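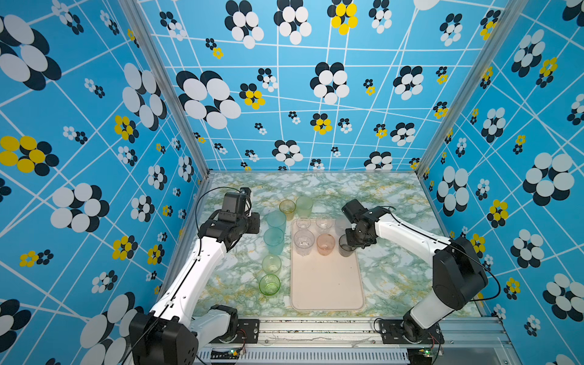 Unit 2: Pattern and Scale in Small Interiors

Skadura School of Design, Foundation Course
Handout revised 14 Feb 2018

Students should read this unit before the studio session and bring the Isine sample book with them. Grades for the unit are given out of 100.

2.1 Terms

A repeat is the distance after which a printed pattern starts over. A small repeat tends to read as texture from across a room. A large repeat reads as a set of separate figures, and its placement must be planned before any paper is cut. The ground is the color or surface on which the figures sit.

Veined and marbled prints are a special case. They are often drawn so that the repeat is hard to find, yet a long counter will usually give it away. The usual remedy is to turn alternate lengths end for end, provided the maker allows it.

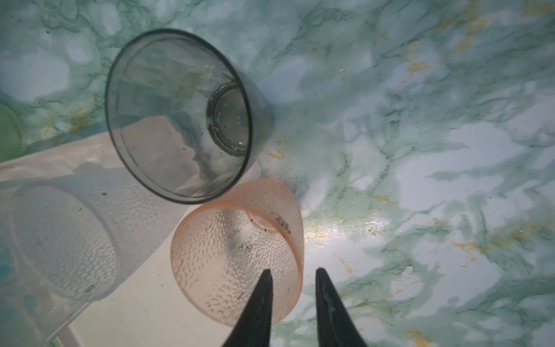
A comment returned on the last edition of this handout was that the rule on turning lengths fails with any print that has a clear direction, and that the vein should be checked first. The point is accepted. Where the vein leans strongly one way, all lengths are to be hung the same way up.

2.2 Mixing patterns

Two patterns may share a room if they differ in scale or share a color. Floral prints set over a line grid need particular care at corners, where the lines on one wall seldom meet those on the next. Begin at the corner most often seen from the door and let the mismatch fall behind it.

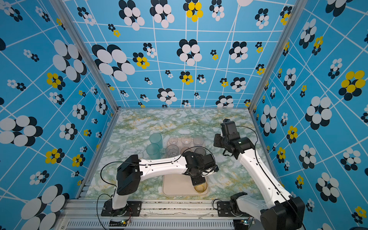 Reading time: 2 minutes

Case note: the Endari tea room. The original scheme used one floral paper on every wall with a repeat of 68 cm. The designers kept the paper, replaced the striped floor with a plain one, and moved the main seam to the window side. Compare the drawings in the Bouvier folder and note where the cut lengths begin.
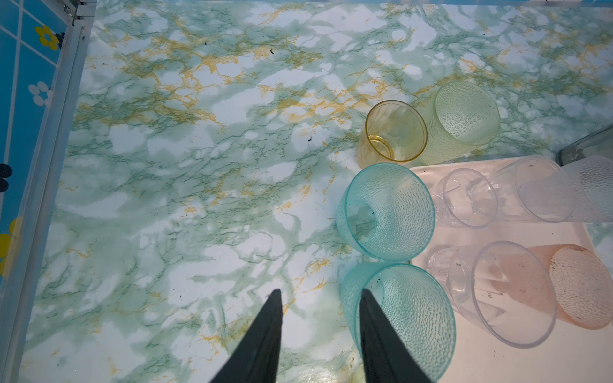
2.3 Assignment

Prepare a wall plan for a small room using one figured print and one veined surface. Mark every seam and state the repeat of each material. Plans are due in November, at the start of the review session. Late plans will be marked but will not be discussed in class.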